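Lundgren students take assembly cell from simulation to the shop floor

Jul 5, 2022

Students in the summer automation course at Lundgren Technical College have finished the simulation half of their class project, a small assembly cell built around a single robot arm. They will spend the rest of the term trying to make the real version do the same work.

The course has 23 students this year, most of them in the second year of the college's manufacturing program. They are split into teams, and each team writes its own control program. All of the teams share one virtual workcell, so that a program from one group can be loaded and run by another without changes.

Nabila Nasution, who teaches the course, set the assignment in April, when the spring class was still using the lab. She asked the teams to plan the arm's movements, test them on screen and keep a written log of each failed run. A program had to complete 200 simulated runs before the team could book time on the physical arm.

"I read the logs before I look at the code," Nasution said. "If a team can tell me what went wrong on a run, I know they're ready to stand next to the machine. If the log just says it failed, they go back and run it again."

The simulator the class uses is called Cevlow. The college moved to it last year after the older software stopped working on the lab's new computers. Students can open it at home, and several teams did most of their testing in the evenings.

The project is scored on accuracy, cycle time and the quality of the log. Accuracy counts for the most. A part set down outside its target area gets no credit, even when the rest of the run goes well. Teams may change the order of the steps and the path the arm follows between them, but the layout of the cell is fixed.

Lemlem Feyisa, a student on one of the teams, said her group's first plan was to have the arm take the shortest path every time. The program was quick, she said, but the gripper kept clipping a raised edge on the way across.

"We were so focused on the clock that we had it skimming over everything," Feyisa said. "Now it goes up, over and down. It's slower and it looks kind of boring, but it stopped hitting things."

The virtual cell puts the arm on a white base on a wide gray table. A beige board next to it holds a red assembly fixture and an open red tray, and a yellow outline on the table marks a target area. Other parts are spread around the board, including a white bar, a gray block and a yellow rod. 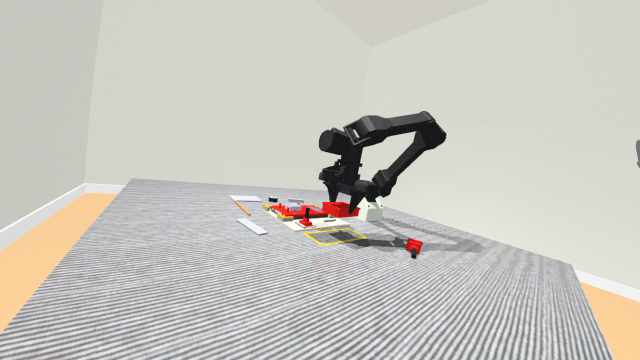 Feyisa's team rewrote its approach moves twice before the final check. The second rewrite came after another group loaded the program and found that it depended on a starting position the first team had never written down. Nasution has since made the starting position a required line in every log.

The physical cell is being put together in the college's east lab. Oltell, a machine shop that hires interns from the program, cut the fixture parts from drawings supplied by the class. The shop will also send a technician to the safety session that all students must attend before they work with the arm under power.

Nasution said she expects most of the programs to need changes once they leave the simulator. Parts on a real table can slide when they are touched, and the gripper may not close on them in the same way twice. She has set aside the first lab periods for calibration only, with the arm running at reduced speed.

"They'll want to go straight to full speed," she said. "They can have that at the end."

Teams will be assigned lab periods in the order in which their logs were approved. Each group will get the same amount of time on the arm, and unused periods may be traded with the instructor's permission.

The course ends with a demonstration in the east lab, open to families and to other students in the program. Lab space is limited to 24 visitors at a time, and sign-up sheets will be posted at the manufacturing office. Students who want to join next summer's class must complete the introductory controls course first.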